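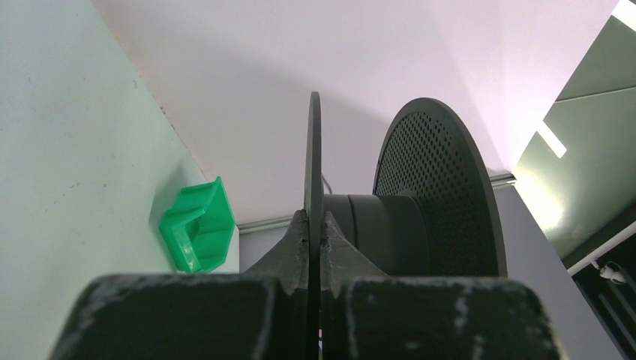
4. Changing the spool

Figure 3. Wrist view during the spool task: the front flange held between the fingertips, the perforated rear flange behind it.

If you ask people outside our lab which shop-floor chores a robot ought to have taken over by now, they tend to say sweeping. If you ask the folks who run 3D printers all day, they say spools (and then they keep talking about spools for quite a while). So I wanted a whole section on this one, even though it's the chore where our numbers look worst.

The job sounds like nothing. Take a filament spool out of its place in an enclosure, put it down outside, bring back another one and leave it seated so it can turn. Touran Salehi does it one-handed while she's on the phone. Our policy, which we call Firnon in the rest of the paper, was trained on 200 demonstrations of this chore out of the 2341 we recorded across all the chores in Section 3, and it still gets into trouble in ways that Touran never does.

4.1 Where to grab it

We started out with the hub as the grasp target, because a drum is a nice fat thing to hold. That was my idea and it was a bad one! To close on the hub, the fingers have to get in between the two flanges, and there's very little room in there for fingers as blocky as ours. Fatemeh Tehrani, who recorded most of the demonstrations, had quietly been taking the spool by the edge of the front flange from day one, and after a week of failed hub grasps we all switched to doing it her way.

Figure 3 shows the flange grasp. The flange is nearly edge-on to the wrist camera, so all the policy gets to look at is a tall dark sliver standing up from the fingertips, and the fingers are dark too. Compare that with the rear flange, which is big, round and covered in small holes, about as easy a thing to spot as a camera could ask for. I'd love to grab that one. It's on the far side of the hub, though, so we don't.

There's also the matter of the cable. In Figure 3 a thin dark one curves over the top of the hub, just beside the flange being held. Dark cable, dark hub, dark flange: our segmentation step merges them more often than I'd like, and once they're merged the planner has no idea there's anything up there to be careful of. Negin Shahbazi relabeled the cables by hand in the spool demonstrations, and the retrained policy did better at keeping clear of them, but I wouldn't call the problem solved.

4.2 What the enclosure does to us

The kitchen chores all happen on open counters. An enclosure is a different animal. There's a wall on one side, a slanted panel on the other, a ceiling overhead, and brackets and clips sticking out wherever the builder needed one. The bright green printed bracket to the left of the gripper in Figure 3 is easy to see, and it gave the policy something steady to line up with. Mehrangiz Ranjbar tried masking it out of the input images and success dropped, which made me a little nervous about how much of our result belongs to that one piece of plastic.

Lighting is the other headache. The strip on the right-hand panel is very bright, the pale surfaces bounce it around, and everything we care about is dark. Fixing the exposure helped more than any change we made to the network (two months of work on the network, one afternoon on the exposure, make of that what you will).

4.3 Results

We ran 10 full changes with the final policy, starting from the same arm pose each time. It completed six of them. Three of the failures were slips off the flange during the pull, and in the other one the arm stopped itself after touching the side wall. Ruan Nkuna, who did the same job by hand for comparison, had no failures and was bored.

So can a machine change a spool yet? In this enclosure, with this light, a bit more than half the time. I wouldn't leave it alone overnight. The slips are what we're working on now, with softer pads for the fingertips and a slower pull, and we'll report those runs separately once the August batch is finished.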